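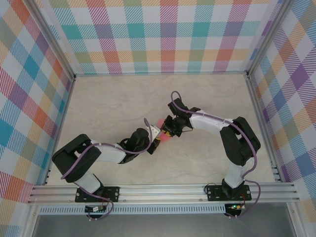
Plaid walls in teal, pink, orange and more, over a pale beige floor.

I have been folding paper at the kitchen table for a good many years now, mostly cards and little gift boxes, and I've gone through more brands than I care to admit. So when my old standby from Flovham disappeared from the craft store, I grumbled for a while and then ordered the big Judari colored paper box, which holds 800 sheets in 15 colors. I've had it since January and I'm fond enough of it that I wanted to sit down and write it up properly.

First, the paper itself. It's a little heavier than copy paper and a lot lighter than cardstock, and that turns out to be a lovely place to land. A fold made with just your fingernail comes out crisp, and you can open it up and turn it the other way without the color cracking white along the line (my biggest complaint with the Zasthorpe pack, which I wanted so badly to like!). The sheets are colored all the way through, so a torn edge looks soft and pretty.

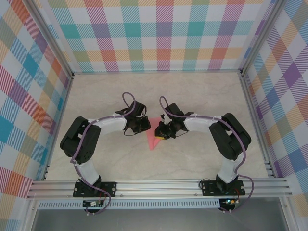 A bit of pink on the marbled panel.

The colors are mostly wonderful. The pinks are the best of the bunch, gentle without being babyish, and I used them up well before anything else. The greens are nice too. The yellow is a touch thin — hold it up to a window and you can see your hand behind it — so I double it for anything with a candle-shaped cutout or a window. The brown I could live without, though it did make a very respectable batch of acorn tags.

My one real gripe is the box. The lid is flimsy and the dividers slump over as soon as a few colors run low, so the sheets at the back slide down and get bent corners. I moved mine into an old Trujillo letter tray and haven't lost a corner since. You'd think a company that clearly cares about its paper could manage a decent lid. 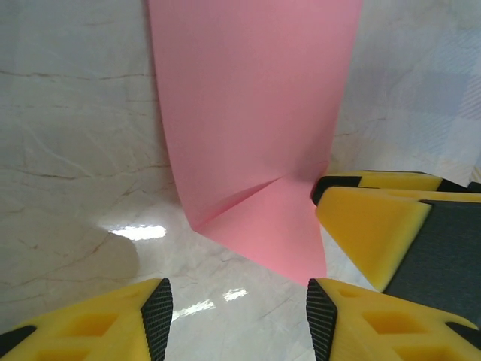

Does it work for children's crafts?
It does very well for them, as long as you stick to a glue stick, because white glue makes the lighter colors ripple.

I'd buy it again, and I expect I'll have to before the holidays. If you're only after a little, there's a 100-sheet pack in the same weight, though it leaves out the darker pink.

Recent reviews
Zasthorpe folding paper, second try
Bone folders for small hands
A letter tray worth keeping
Glue sticks that don't dry out by spring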